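Was machen unsere Igel eigentlich nachts?

Liebe Leserinnen und Leser, wer im Herbst abends noch einmal vor die Tür geht, kennt das Rascheln unter der Hecke. Meist bleibt es beim Rascheln, und am Morgen ist nur das Schälchen leer. In unserem Projekt Hestance wollten wir es diesmal genauer wissen und haben im Vereinsgebiet Igel mit winzigen Sendern begleitet, die uns die Firma Endari geliehen hat (noch einmal herzlichen Dank dafür!).
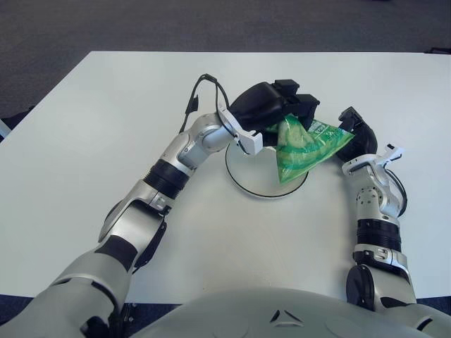

Weite Wege für kurze Beine

534 Ortungen sind zusammengekommen, und wir haben über mancher Karte gestaunt. Ein Weibchen, bei uns nur Nuvo genannt, lief in einer einzigen Nacht fast 1.000 Meter, quer durch Gärten, in denen wir nie einen Igel vermutet hätten. 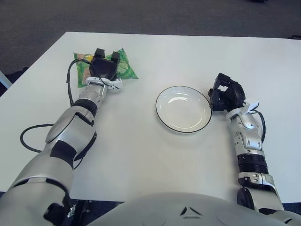

Besonders gern nahm sie die Lücke unter einem alten Lattenzaun und machte dann lange Pause am Kompost — wahrscheinlich der vielen Käfer wegen, aber da streiten wir uns im Team noch ein bisschen.

Hà dagegen, unser gemütliches Männchen, blieb seinen zwei Lieblingsgärten treu und schlief tagsüber immer im selben Laubhaufen.

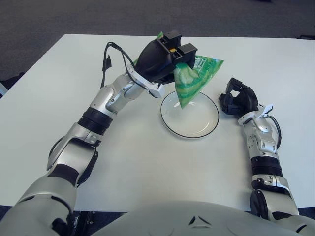 Was Sie jetzt tun können

Lassen Sie bitte eine Ecke mit Laub und Reisig liegen und schauen Sie nach, ob Ihr Zaun irgendwo einen Durchschlupf hat. Eine flache Schale Wasser hilft auch im Oktober noch, Milch aber bitte nie!

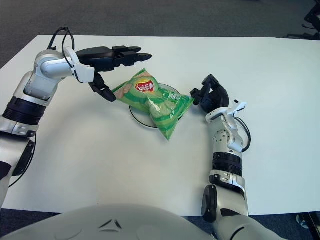
Und falls Ihnen ein Igel am hellen Tag begegnet, der schwach oder verletzt wirkt, rufen Sie uns lieber einmal zu viel an. Die ausführlichen Karten zeigen wir beim nächsten Vereinsabend, Kuchen gibt es natürlich wie immer dazu.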